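3.2 Tableware and layout

The material of this part of the study is a set of colored bowls and cups, which stand on a table covered with a dark green cloth. Corina Prantl chose bright, single-color pieces so that each piece can be named with two words, for example "pink bowl" or "red cup". These two-word names are used in all tables of the paper. Figure 2 gives four layouts from the Imby set.

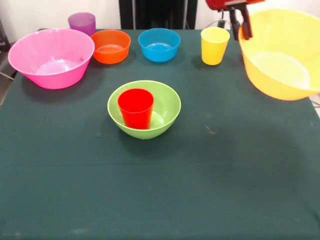
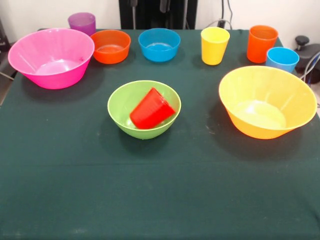
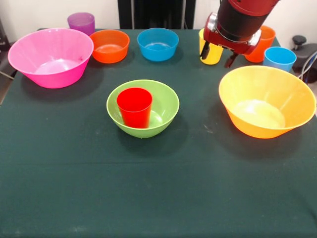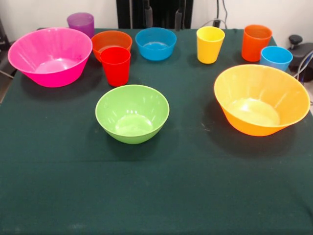

Figure 2. Four layouts of the Imby set on the green cloth. In the first and the third, the red cup stands in the light green bowl; in the fourth, it stands in front of the orange bowl.

We make a difference between the back row and the free pieces. The pink, orange and blue bowls belong to the back row, and their order from left to right is the same in all layouts of Figure 2. The purple cup stands behind the pink bowl and is partly hidden by it. We kept this position on purpose, as we wanted to know if the readers of the layouts would still mention a cup which they can see only in part. The yellow cup has its place to the right of the blue bowl.

The red cup is a free piece. When it stands inside a bowl, we code the relation as "in", also if the cup is higher than the rim. When it covers a part of a bowl from the front, we code "before". The second relation gave us more trouble than the first. In the November round, two coders wrote "next to" for such cases, and Vilgot Ljungberg therefore added a rule to the coding guide: if any part of the bowl is hidden by the cup, "next to" is not allowed.

In total, 71 layouts were coded in this way. Five of them were coded again after the new rule, and the label was changed in 3. The Takach set uses the same names for the pieces but a different order in the back row, and it is treated in Section 3.3.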